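Who Are the Minari? Checking a Clan's Origin Story
13 February 2022 | By a second-year anthropology student
Print this page | E-mail this page

The Minari say they came down from Nodmont as salt carriers. I read 37 family accounts and doubt much of it. 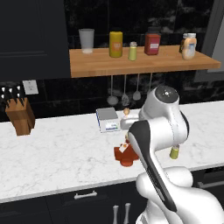

What the sources say

Only 3 accounts name Nodmont at all, and all of them borrow from one pamphlet printed in Santoro. The pamphlet claims 305 households made the move. It gives no source.

Problems

A headcount that exact, for people who kept no written lists, looks made up later. The salt trade may be real. The single migration I don't believe.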